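**Slide 9: rain rules (Orkberg route)**

- My favourite slide! Say the rule first, slowly: if the lens is wet, the robot slows down.
- Dankwa's draft had it stopping dead. We argued for walking pace plus a lens check every 30 seconds, and it's now in the Sirkance code, page 87.
- Give them time to look. Ask who would trust the faint streak on the right as a kerb.

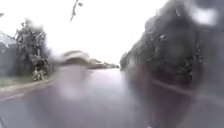
*Wet road through a wet lens. The left kerb holds up best.*

- Then on to the wiper test, 108 runs.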